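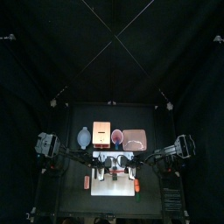
*Both arms over the board, the Hasstead shop.*

The black curtain went up over a weekend in March. On the Monday we came in and there was a tent where the long bench had been, with cables crossing under its roof and an arm on either side of a table. The long bench was in the yard under a sheet. It stayed there until it warped.

I had worked at that bench for 17 years. We joined links, mostly. Wonine made the parts and sent them over in crates, and we laid them out on a board and put them together and sent them back. It is not hard work once your fingers know it. You have to see which way the link wants to bend, and keep the next one close to it without knocking the first one flat.

There were five of us then. The letter said all five would be kept on for a year, with the arms doing the plain runs and us doing the rest. It also said we would each have a turn as attendant. I read it twice in the car and then drove home and cooked the tea.

## Attendant

The attendant sat on a stool outside the curtain with a screen and a red button. The screen had a page for each job and a box for remarks. I put "none" in the box for the first week, and the supervisor asked me to try to think of something.

So I started watching properly. The arms were slower than us. A plain run that took the woman opposite me the length of one radio programme took them most of a morning. They would come down over the board until the two grippers were nearly touching, wait, lift a little, and come down again. The waiting bothered me more than the slowness. When a person waits with their hands over a job you can tell what they are deciding.

The target was 125 a shift. On their best day in the first month they did 70, and the supervisor wrote it on the whiteboard by the kettle. The next morning it had been rubbed out.

What changed for us was the talk. At the long bench we had talked all day, heads down, and you could say things to a board that you wouldn't say to a face. I knew about everyone's knees and everyone's children. With one on the stool and the others at separate tables along the window, you had to get up and walk over if you wanted to say something, and then it had to be worth the walk. By May I didn't know how anybody's knees were.

## Thu 13 October

That was the day the engineer from Onent came to do the new routine. She was young and ate her sandwiches in our room, which the others before her hadn't. In the afternoon she asked if I would come inside the curtain and show her how I set a link with the red rod.

I said there was nothing to show. You hold the rod upright, bring it down between the pieces, and let the tip tell you where it is.

She asked what I meant by tell.

I couldn't say. I did it for her instead, several times, on the same white board the arms used. She watched my hands and made notes. She asked why I tipped the rod over slightly at the end, and I said I didn't, and she said I did. I did it again and looked. I had been tipping it for 17 years.

Then she sent me back to the stool, and I watched it on the screen, from the small camera down by the fingers. The red rod came down past the dark blocks with one on its own to the left and three joined on the right. It was leaning a very little, the bottom of it over to the right.

"There," she said from inside. "That's you."

I wrote "rod leaning" in the box for remarks.

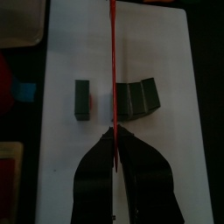

## After

They reached the target before Christmas. Two of us took the money and one went over to Khamphan, the packing place by the station, where she says the canteen is better. The other one does the mornings now and I do the afternoons, so we meet at the door and she tells me if anything has jammed.

I don't mind the stool. My hands ached at night for years and they don't now. The pay went up when the job title changed, and I get the bus before the school children. If someone asked me to go back to the bench I would have to think about it, and I'd want to know who else was going to be there.

Last week a crate came in with bent links, 398 of them, and the arms couldn't do anything with those. The supervisor found me a table by the window and a board. I did them over four afternoons with the radio on – the same station, though they have changed the presenter – and the woman from the mornings stayed on to watch the screen.

On the second day she pulled her stool round to my side of the curtain. She told me about her knee, which she'd had looked at in the summer. I told her about mine. Every so often she leant back to check that the arms were still going, and they were, and I picked up the next link.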